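4.2 Finding the pinch point on folded clothes

I'll be upfront that this was the part of Zalis I thought would take an afternoon. Our first planner took the depth map, looked for the highest ridge of cloth and sent the fingers there. Fine on towels. On trousers it was hopeless, as the highest ridge is quite often a pocket bulging up, and if you lift a pair of jeans by the pocket you get a twisted lump that the folding stage can't read at all.

So we went back to the hand-held demos and looked at where people really put the fingers. For jeans it was nearly always the waistband (Figure 2), and usually close to the button, where the cloth is stiff and keeps its shape. We labelled the frame where the fingers close in each of 77 demos and trained a small network - the same backbone as in Section 3, nothing fancy - to give a heat map of good pinch points straight from the wrist view. 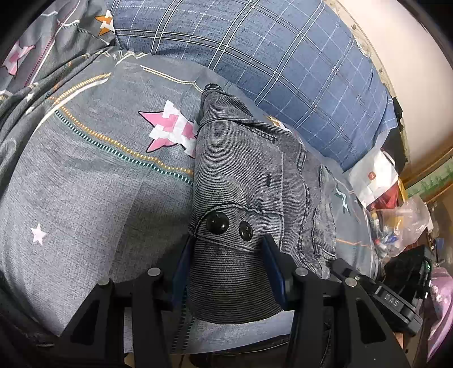 Figure 2. Wrist view from a hand-held demo: the two finger pads pinching the folded waistband of a pair of grey jeans on a bed, just below the buttons.

Beds gave us more bother than tables ever did. Printed sheets are full of strong edges, and our early heat maps loved them: a star or a dotted stripe scored nearly as high as a real fold. Swapping in random prints behind the clothes during training helped a lot, and so did feeding in the last 11 frames together, which lets the network use the way near things slide over far things as the hand comes in.

The other change is in the controller. We used to close the fingers to a fixed width, but denim folded over on itself is thick and the motor would just sit there pushing. Now we close at a steady speed and stop when the current passes a limit, which we tuned by hand on the Kitinstead rig and then left alone. The lift only starts once the current has stayed above that limit for 48 control ticks - a bit slow, I admit, and we come back to it in Section 5.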